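Opinion: The Person at the Controls Should Be Named in the Record

December 10, 2018 | by Salamatu Amegashie

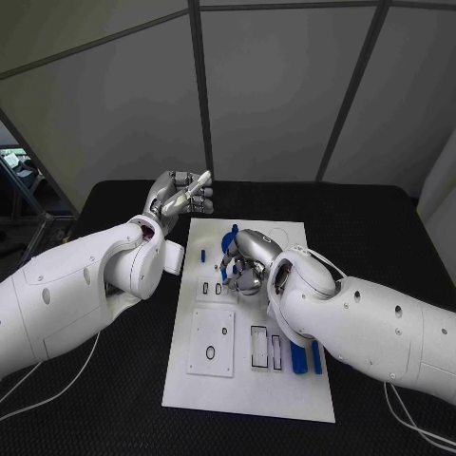
Every organisation that teaches a machine by demonstration sooner or later has to decide what to do about the person who gives the demonstration. Most have decided by leaving the matter alone. The recordings are stored, the machine is trained, the report is written, and the operator appears in none of it. It is my view that this practice is poor science and poor employment, and that it should end before it becomes the custom of the field.

I have supervised remote operation work at the Hultach workshop for almost 4 years. In that time our staff have recorded 3,429 demonstrations, the greater part of them simple board tasks in which a part must be put into the opening made for it. Visitors tend to regard this work as beneath a two-armed machine with fingers. A child can put a block through a slot, and it is reasonable to ask why a skilled adult should spend a working day doing so through a pair of robot hands.

The answer is that the adult is doing something the child is not. A child feels the edge of the slot. Our operators, on the present equipment, do not feel it at all. They must judge contact by sight, often with the wrist of the arm covering the very place they need to see. Over some weeks they develop methods for this. One will bring the part down slightly tilted, so that one corner enters first. Another will rest the part on the board and draw it toward the opening until it drops. A third will release and take a new grip at the least sign of trouble. All of these are sound methods. They are also quite different from one another, and a machine trained on all of them without distinction may learn an uncertain mixture that serves it badly.

This was brought home to us in October. A policy trained on the Nartey task set had begun to hesitate over the narrower openings. It would lower the part, stop just short of the board, withdraw and lower it again. The engineers examined the cameras, the calibration and the timing of the control signal, and found nothing at fault. The cause was found by Kwadwo Abubakari, one of our senior operators, after watching the playback for part of an afternoon. He recognised the hesitation as a habit of two colleagues who had been trained on an older controller, where a pause before contact was needed to let the arm settle. The pause had no purpose on the new equipment. The machine had learned it faithfully.

Had the recordings carried the name of the operator, or even a consistent number, that search would have taken minutes. As it was, the sessions had to be sorted by shift rosters and by memory. I do not consider this an acceptable basis for a body of data on which other people will be asked to rely.

The objection most often put to me is one of privacy. It is a fair objection and I do not wish to dismiss it. A record that ties each movement to a named worker can be used to rank workers, and there are managers who would use it so. An operator who believes that slow demonstrations will be held against him will stop giving slow demonstrations, and slow demonstrations are frequently the most useful ones. For that reason I would support a firm rule that operator records be closed to anyone with authority over pay or rostering. The name should be held for the purposes of study and credit, and the worker should have the right to be listed under a number instead.

A second objection is that skill of this kind will soon be of no interest, as larger collections will average out the differences between one person and the next. I am less persuaded by this. Averaging is suitable where people differ by small errors around a common method. It is not suitable where they differ in the method itself. The average of going to the left of an obstacle and going to the right of it is a collision.

There remains the question of credit, which I regard as the more serious. The Stusonau group published a good paper this year on two-handed assembly. Its list of authors included those who designed the network, those who built the hands and the person who maintained the computers. The operators were thanked as a team, in one line. Yet it was they who discovered how each task could be done at all with the equipment provided, and the machine's whole competence in the matter was taken from them.

Other trades have dealt with this. A recording of music names the players. A scientific illustration is signed. At Jernuser, where I began my career, the drawing office put the initials of the draughtsman in the corner of every sheet, and did so as much for the sake of those who had to read the drawing later as for the pride of the man who made it.

I therefore propose that laboratories and firms in this field adopt two measures in the coming year. Each demonstration should carry an operator identifier that remains the same across projects, together with a short note of the equipment used and the operator's experience on it. Any publication or product documentation that rests on demonstrations should list the demonstrators, by name where they agree to it.

The cost is small – a field in a database and a paragraph in a report. Our own workshop will begin with the next task set, and the operators have been asked to help draft the wording of the note. Mr Abubakari has already returned his copy with a good many corrections.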